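Can a Robot Do Your Chores?
Plarkmont Science Center – Learning Pages for Young Readers
Reading level: Grades 3 to 5

Many children ask our staff the same question: when will a robot clean my room? These pages explain what machines can do today, what they cannot do yet, and why some jobs that seem easy to people are hard for machines.

Machines that already help

Your home may have several machines that do chores. A washing machine washes clothes. A dishwasher cleans plates. Some families have a small round vacuum that drives across the floor without a driver. Each of these machines does one kind of job. The washing machine cannot pick a sock up off the floor, and the dishwasher cannot put the plates back in the cupboard. A person still does the parts before and after.

Factories and shops use machines too. In a factory, a robot arm may make the same move 3,000 times in one day. The parts arrive in the same place every time, so the robot always knows where to reach.

Why is tidying up so hard?

Think about a toy box. When you look inside, you know at once which toy is on top. You know that a teddy bear is soft and a toy truck is hard. If a toy slips out of your hand, you feel it slip and you hold tighter. You learned these things when you were very small, and you do them without thinking.

A robot has to be given each of these skills. It needs a way to see, such as a camera. It needs a computer program that works out where one object ends and the next one begins. It needs a hand, which engineers call a gripper. Then it must plan a path for its arm so that it does not bump into the side of the box.

Taking things out of a mixed-up box is called bin picking. Engineers have worked on it for many years. It is easier when all the objects have the same shape and harder when they are soft, shiny or tangled together. A laundry basket is one of the hardest bins of all, because a shirt never lies the same way twice.

What about shops?

Our sister museum in Noiphan has a play shop called Trilby, where visitors stock shelves as a shop worker would. One activity card lists 13 jobs, from opening a carton to turning a label to face the front. Children are asked to mark the jobs they think a robot could do alone. Most groups mark the heavy jobs first. In fact, lifting a heavy box is often simpler for a machine than turning a small jar the right way around. 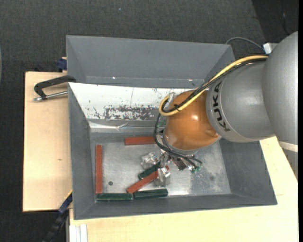
Page last changed: Aug 16, 2026

Look at the blocks in the bin under the orange joint of the robot arm. Three are red and three are dark green, and they point in different directions. One red block lies along the wall of the bin. Which block would you pick up first? Would your fingers fit on both sides of it?

So, can robots do chores yet?

The answer is: some chores, in some places. Robots do well when the job stays the same. They do less well in a home, where chairs move, pets walk past and every kitchen is different. Engineers are making progress – but a robot that can do all the chores in a house is not something families can count on today.

Words to know

Gripper – the part of a robot that takes hold of things.
Bin picking – taking objects out of a box one at a time.
Program – a set of steps that a computer follows.

Try it at home

Put 20 crayons in a shoe box and shake it gently. Put on a pair of thick mittens and close one eye. Take the crayons out one at a time, using only your thumb and one finger. Write down which crayons were hard to pick up and where they were lying.

Teachers may copy this page for classroom use. The Prosex activity sheets that go with it are sent to schools each January.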